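Course handouts > Social History > Reading Popular History
Wednesday, June 12, 2019
Nyokabi Muriithi

Set text: Ocampo, Pillow: A Short History of Sleep. Read the first 8 chapters.

Note how each chapter opens with a joke and closes with a source. Mark any claim that has no footnote.

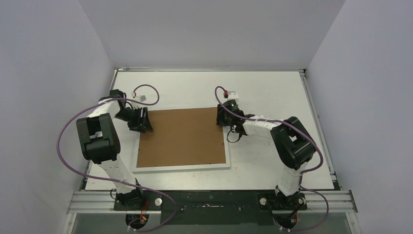
Chapter order is itself an argument, and a review should say what it is. Write each chapter's main claim on a card and pin the cards to a plain corkboard, such as the brown one on the white table. Regroup them by theme. Reviews: 400 words.

Back to top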